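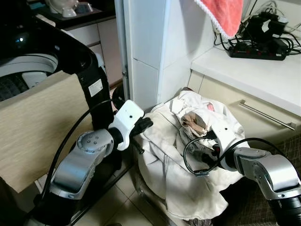 The letter from Jesgate came in November, and Maiara Vieira left it on the kitchen table for two days before she opened it. Her father had owned a share in a ferry. The company wanted to buy it back for 421 dollars, and it needed her signature and her brother's.

Dirceu Lacerda was her half brother. He lived in Holanda, 68 miles up the river, and they had not spoken since the funeral. She wrote his number on the envelope and went to work.

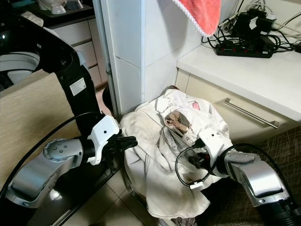 The ferry was called the Grutinitz. Their father had bought into it with money he did not have, and for three summers he took them across and back for free. Dirceu stood at the rail. Maiara sat below with the bags, where it was warm and smelled of diesel. She thought about that when she got home. There was white laundry in a heap on the tiles, and she stepped past it, sat down and dialed.

He picked up on the second ring. She read him the letter, including the small print.
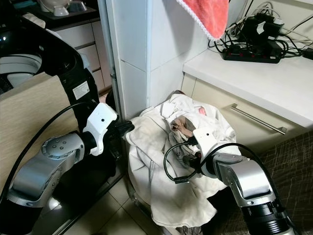 Dirceu said he would not sign. He said 421 dollars was an insult, and that the old man had turned down more than that when the engine was new. Then he asked if the boat was still running.

"Saturdays only," she said. "Until the end of the month."

"Who's on it?"

"I don't know. People going to Nendeo, I guess."

He was quiet for a while. She could hear a television behind him, and someone running water.

"What does it cost now?" he asked.

"We own part of it. I don't think we pay."

He told her he could be at the landing by nine if he left in the dark. She said she would bring coffee and the letter. He said to bring the coffee.

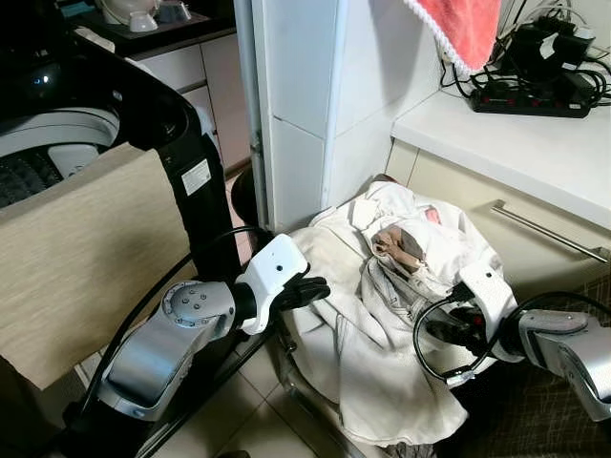

White laundry by the washing machine.

On Saturday she was there at eight thirty. The Grutinitz was already tied up, lower in the water than she remembered, and his truck was parked beside the ramp with the lights on.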